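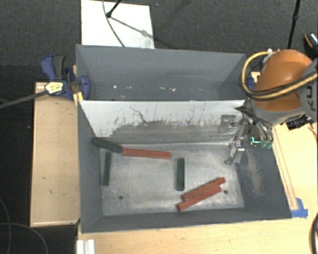

Student Projects / Media Studies

Eight Episodes, One Couch: What I Learned From Watching a Whole Season of Durnadico

I picked reality TV for my term project because I watch a ton of it anyway and figured I might as well get credit. My adviser, Bent Blöndal, said fine, but only if I had a real question and a way to answer it. So my question was this: in a competition show, can you tell who is going home before the judges say it, just from how the episode is put together?

The show I used is Durnadico. If you haven't seen it, it's a building contest (bridges, towers, one very dumb raft) and it films in a converted fish hall in Borkport. One person or pair gets cut per episode. There are 8 episodes in the season, 45 minutes each without the ads, and I watched all of them twice. The first time I watched like a normal person with snacks. The second time I had a stopwatch and a spreadsheet and it was a lot less fun, let me tell you.

How I did it

I kept track of two things. One was talking time, meaning how long each contestant spent in those little interview bits where they sit in front of a brick wall and say how they feel. The other was what I called home talk, which is any time a contestant brings up family, a hometown, a sick dog, whatever, as long as it isn't about the build. I stopped each episode right before the judging and wrote down my guess. Then I hit play again and found out.

Obviously on the second viewing I already knew who was leaving, and Bent pointed that out in about four seconds when I showed him my first draft. Oops! So I got my roommate and her sister, who had never seen the show, to do the guessing part too. I gave them no instructions except to write down a name and one sentence about why. Their guesses are the ones I'm using from here on. Mine are in the appendix, and you should ignore them.

I also read the fan board for the show, which is called Vamness and has one giant thread for the season with up to 4,000 replies on a page before it rolls over to the next one. I did not read them all. I read the first 20 replies posted after each episode and noted whether people said they saw the result coming. Those are self-selected people who post at midnight, so I'm only using them for flavor.

What I found

Home talk was the giveaway, and it wasn't even close. The person who got sent home nearly always had a long home talk segment in the second half of the episode. It starts with a phone call or a photo, there's piano, and then we cut to something falling over. My roommate caught on by episode three and just started yelling "piano!" at the TV. Her sister took a little longer but got there too.

Talking time by itself told us almost nothing. I was really sure it would matter, and I had a whole paragraph written for it in my proposal. But the loud contestants talk a lot every single week, whether they win or lose, because they're good TV. The quiet ones can win a challenge and get two sentences. The guy who won the season barely speaks until the finale! I had to go back and check that he'd been in episode two.

The one that fooled all of us was episode five, with the Jansen twins. They had the phone call, they had the piano, and their tower had a lean to it you could see from across the room. All of us wrote down the twins. Then the judges kept them and cut the woman who had been cheerful and fine for the whole episode with maybe a minute of interview. My roommate was so mad she went and made toast. I think the editors did it on purpose, to shake up people who had figured out the pattern, but I can't prove that from my couch. It's also possible that the cheerful woman just never gave them anything to use.

The Vamness people were split on that one. A bunch of them said they knew it all along. I have my doubts, because I also looked at what some of the same names had posted during the episode and they were saying goodbye to the twins.

Problems with my project

It's one season of one show, for starters. Bent wanted me to compare it with a cooking show and I agreed with him right up until I saw how long the stopwatch part takes. I also changed my mind about what counted as home talk partway through. At first I counted any mention of money troubles, then I decided that was about the prize and took it out, and I had to redo the early episodes. I think I caught everything but I wouldn't bet my grade on it. (Well, I guess I am.)

The other problem is that my two guessers were in the same room. They wrote their answers down separately, but you can hear somebody sigh. After episode three and the yelling, I can't really call them independent at all. If I did it over I'd put them in different rooms, or get people who don't like each other as much.

And I'm a fan, so there's that. I was rooting for the twins and I probably rewound their scenes more than the others. I did time everyone with the same stopwatch and the same rules, but if one of my numbers is a little generous, it's theirs.

What I'd do next

I'd like to look at the "next time on" clips at the end. Both of my guessers said they felt like those gave things away, and I never wrote any of it down because I'd already stopped the clock by then. It would be pretty easy to check: list who shows up in the clip, then see who survives. I started on this in May with the first two episodes and ran out of semester.

Thanks to my roommate and her sister for giving up their evenings, and to Bent for reading a draft that had the word "literally" in it way too many times. The spreadsheet is in the class folder, second tab. The first tab is my grocery list and I can't figure out how to delete it.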